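Reporting Crime and the Courts
Handout 6: Video evidence and attacks in public places

Read this before Tuesday. We will work through the Weton exercise in the second half of the class, so bring a printed copy of the charge sheet.

1. What footage can and can't tell you

A recording shows what a camera picked up from one spot. It usually says nothing about motive, and it may start after the argument did. When you write from video, say what is on it and who gave it to you. Keep the two apart from what the police say happened.

Write "the video shows a man striking the driver," if it does. Don't write "the video shows an unprovoked attack." Unprovoked is a conclusion, and it belongs to whoever is willing to put their name to it.

2. Arrest, charge, conviction

Students mix these up every year.

Arrest - police have taken someone into custody. There may be no charge yet.
Charge - a formal accusation. Copy the wording from the document. Assault and aggravated assault are different offenses, and the definitions change from state to state.
Arraignment - the first appearance where the charge is read and a plea may be entered.
Conviction - a guilty plea or a guilty verdict. Until then the person is accused.

"Alleged" goes with the act or the offense. It doesn't protect you if the rest of the sentence states guilt as a fact.

3. The Weton exercise

A man is arrested at the Weton bus station after a ticket clerk is hit during the evening rush. The station's cameras are run by a contractor, Jemus. The clip handed to reporters lasts 22 seconds and has no sound. A passenger's phone video is longer but begins later.

Write two versions: a brief for the same evening and a follow-up after arraignment. Use the clerk's condition only as the hospital gives it. Leave out any mental health history unless it was raised in open court.
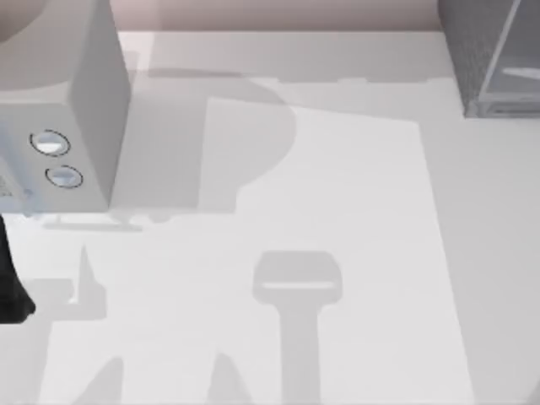 Reading time: 6 min

4. Requests for the recording

Ask the agency in writing and name the location, the date and the time window. Ask early. Many systems record over old material, and a request that arrives late may get nothing back. If the agency refuses, ask which exemption it is relying on and keep the reply.

For the practice request, use the Rutkowska Street entrance and a window of 20 minutes. Save your draft in the Avavent folder under your section number.

5. Before you file

Check the spelling of the accused's name against the court record, along with the age and hometown. Check whether a minor can be seen in any still you plan to run. If a charge is later dropped, the story online needs an update - put a reminder on your calendar the day you file.

Related handouts
Reading a police report
Naming victims and witnesses
Covering a first court appearance
Corrections and updates

This site uses cookies to remember your settings. By continuing to browse, you accept our use of cookies.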